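About Drivine

Drivine is a small research company working on one question: how a robot arm can learn to handle small loose parts from a modest number of recorded attempts. We started as the test bench of Pisitz, a maker of wiring assemblies, and became a separate company when the bench took up more of our time than the assemblies did. We have 11 employees. Most of us write software, a few build and repair hardware, and everybody takes turns at the table.

What we work on

People who assemble wiring by hand do many small things without thinking about them. They pick up a connector housing that has landed at an odd angle, turn it over, and put it down where it is needed. A conventional robot program can do this if every part arrives in the same place in the same position. Getting parts to arrive that way usually means feeders, trays and fixtures, and for a short production run the fixtures can cost more than the run is worth.

Our method is called Vato. A person moves the arm through a task, and we record the camera views, the joint positions and the opening of the gripper. A model is then trained on these recordings to predict the next short stretch of motion from what the cameras show. Many groups work this way. Our part of it is in which recordings we choose to make, and in what order.

How Vato works

The usual approach is to record a large set of attempts, train once, and record more if the result is poor. We begin with a small set and train early. The model then runs on the arm under supervision, and we note the starting positions where it hesitates or misses. The next recordings are made from those positions and from the ones next to them. We go through this 3 times and then stop, even if the result is still getting better, so that results from different tasks can be compared.

A full set for one task is 400 recordings. That number was a budget we set at the start. It is what two operators can record without rushing, with time left for checking.

Checking takes longer than visitors expect. Each recording is watched from start to end by someone other than the operator. Recordings with a dropped frame, a bumped table or a grasp that slid are marked, and the slid grasps are kept in a separate set. We tried training with them and without them. For flat parts the difference was small. For parts with ridges or latches, leaving them out gave a model that closed the gripper too early.

Results so far

We have run Vato on 14 tasks. In 11 of them the model trained on chosen recordings did better than one trained on the same number made from random starting positions. In the other 3 we saw no clear difference. Those were all tasks where the part was large compared with the gripper and could be grasped nearly anywhere, and we now think the choice of starting position matters little for parts like that.

The weakest area is placing. Picking up a part improves quickly from one round to the next, but setting it down on a small target improves slowly, and the view from the wrist is often blocked by the part itself at the moment it would help most. We are working on the timing of the release, and we don't have a result we would publish yet.

The table

We keep the table plain and change one thing at a time. The mat is taped down, and the lid and the connector housing have been in use since the first tasks. Both are easy to replace, and they behave differently enough under the fingers to be a useful pair.

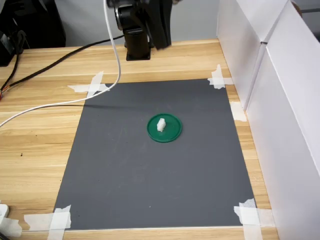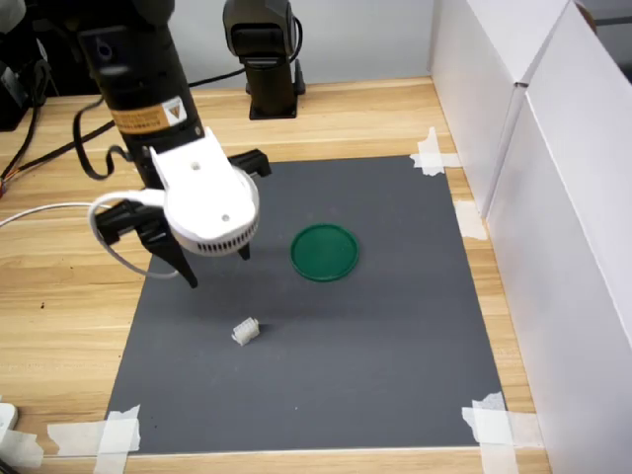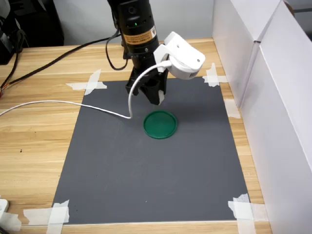
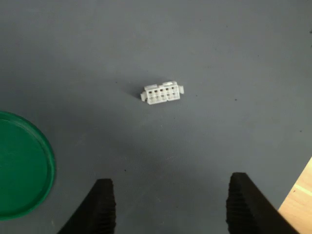 Lighting is left at one setting for a whole set of recordings and changed between sets. We used to change it within a set, on the theory that variety would help, and found that we could no longer tell a lighting problem from a grasping problem. Camera mounts are checked every morning against a printed target. If a mount has moved, the recordings from the day before are looked at again before anyone makes new ones.

Who we work with

Pisitz still supplies our parts and tells us which ones give its assemblers trouble. Soltani, a machine shop in the same building, cuts our brackets and fingertips, often from a sketch on the back of a packing slip. Neither company pays for particular results, and both see our reports at the same time as everyone else.

We take two student interns each year, starting in February. Interns record, check and train like the rest of us, and they are listed as authors when their work goes into a report.

Visiting and contact

The lab is open to visitors by arrangement, usually in the afternoon when recording is finished – mornings are kept quiet for the operators. Reports on finished tasks are available on request, including the three where Vato made no difference. Requests for recordings should say which task they concern and what they will be used for. We answer in the order they come in.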